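Alby two-finger gripper set, wide finger version

The Alby set replaces the standard fingers on small tabletop arms. It is sold in pairs, for one arm or for a station with two arms. We tried it for 39 days on our own station before we put it in the shop, and this page tells what we learned.

Our test goods are retail packages: folded cartons, slim boxes and blister packs. They are light, but glossy cardboard slides easily, and a thin carton gets dents when the closing force is too high.

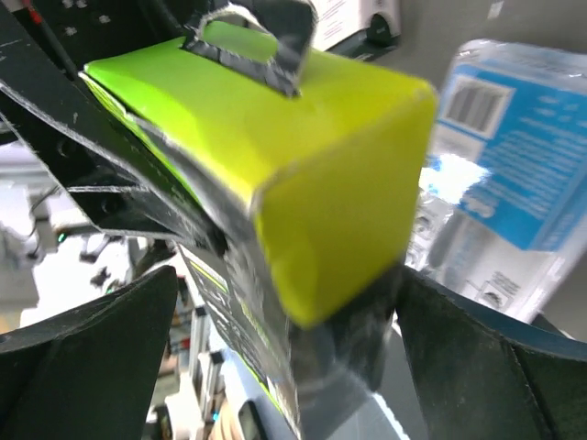
For cartons we recommend that you begin with the lowest closing force and raise it in small steps. Mpho Le Roux made 105 grasps on boxes with this method and wrote down every slip. Most slips came when the fingers met the box on a corner — a flat side is always better.

The wide shape of the finger helps when the package stands at an angle. It is less good for picking flat things from the table, and for this work we offer the narrow Anda fingers.
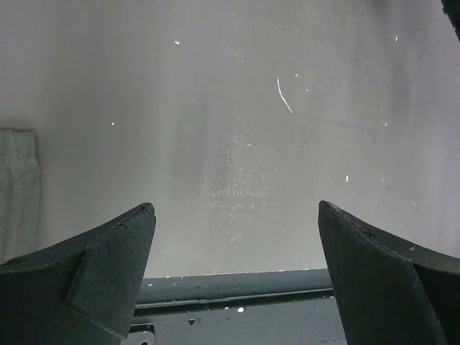 Photo: Bheki Ngcobo / Plisila

Please check the fingertips each week. The edge can become rough with use, and a rough edge may scratch printed cardboard. Spare tips are sold in packs of 2.

The wrist camera is not included. The mount accepts the Rampersad camera module and most modules of similar size. After you change the fingers, do the camera calibration again, also when the new ones look the same.

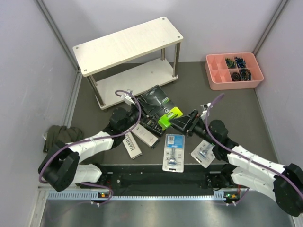
Two-arm station with mixed retail packages

In the box: 2 fingers, screws, hex key, printed guide. Next delivery is expected in January. For questions about fitting, write to Shireen Zwane at the Plisila service desk.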